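Folding Shirts When You Would Rather Be Doing Anything Else

Laundry has three stages: washing, drying, and the heap on the chair. The first two have machines to thank. Most of what follows concerns the heap, with a detour to the floor, where a good deal of laundry ends up anyway.

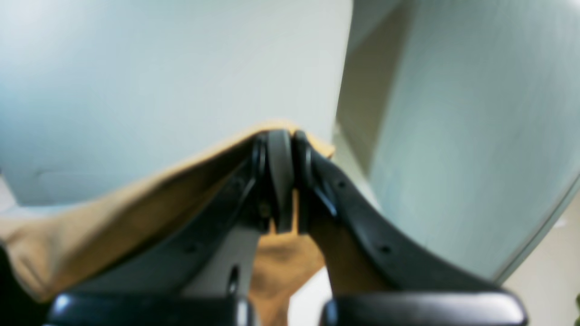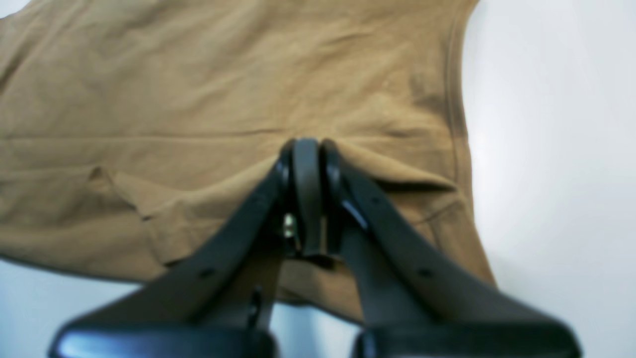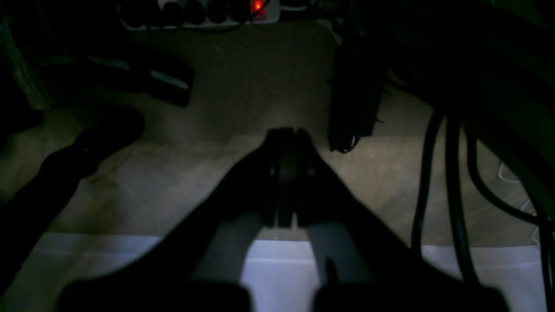 Tan fabric pinched to a point (first), a tan garment spread on white with a flap turned over (second), and a power strip on the floor by the beige carpet (third).

Lay it flat before you get ambitious. A soft knit holds every wrinkle you fold into it, and it will keep them until the day you have to look respectable. Spread the shirt on a bare, smooth surface and sweep your palms from the middle out to the side seams. Two passes will do. Seven is a hobby.

Pick it up by the seam. Pinch a knit in the middle and you get a little tent, and later a little tent-shaped bump right on the stomach. The seams are the strong part - shoulders and sides, mainly - so grab there.

Check for turned-over flaps. A corner that has doubled under itself feels like nothing at all while you are folding and looks like a paper airplane when you shake the shirt out. Run a hand under the hem first.

Fold in thirds, then in half. I own a Prekeo folding board. It has spent 49 weeks behind the dryer, where it is doing very well. A cereal box cut open flat works just as nicely and can be recycled once you lose interest.

Tan shows everything. Khaki, camel, mustard, whatever the label calls it, wash it inside out and keep it away from new jeans. Grease spots get a drop of dish soap before the wash, worked in with a thumb.

About the floor. If you iron near a power strip, plug the iron into the wall instead. Irons pull a lot of current and strips were not made for them. Keep fallen shirts off the strip too, and don't run its cord under the carpet, however much tidier it looks. Switch it off and unplug it before you dust around the plugs. A dry paintbrush gets between them.

Leftover lint on carpet comes up with a damp rubber glove, dragged toward you in short strokes. You will be appalled, and then you will do the next room.

Next page: getting September's sweaters out of the bag they went into in spring.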